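Pince ou main : essais sur le poste de pesée

Suite des essais sur la cellule Kandasamy. Côté contrôleur, le Rorow reste réglé à 2000 Hz. La caméra de poignet sert à régler l'appui d'un doigt sur le rebord du plateau inox.
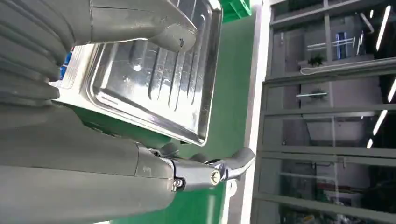 Main à cinq doigts

Le gant gris améliore l'adhérence mais fausse la lecture d'effort. Elspeth Dunbar préfère la pince parallèle pour les sachets souples : deux doigts plats, un seul axe à régler.

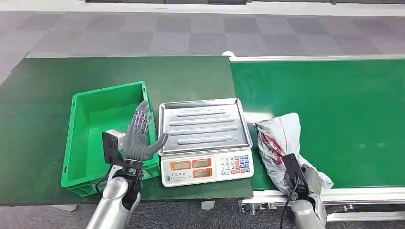
Reste la durée de vie. Skemitz annonce plus de 3000 cycles avant recalage ; je referai la mesure en décembre.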